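About Pellach Pictures

Pellach Pictures is a small film distributor based in Bastuvell. We license independent drama and documentary titles and book them into local cinemas, film clubs and church halls. Tomomi Hosoda and Kenneth Lacson started the company with 2 features and a shared desk.

Our list now stands at 130 titles. Most run under two hours, and all come with subtitles and a printed programme note.

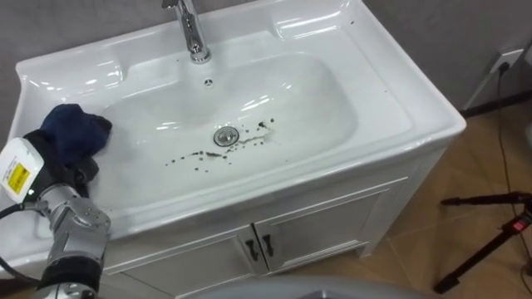
Washbasin with chrome tap.

Tomomi chooses the films and Kenneth looks after bookings - please write to him first if you need a screening licence. Our yearly preview weekend is held each May at the Gremska, which seats 251.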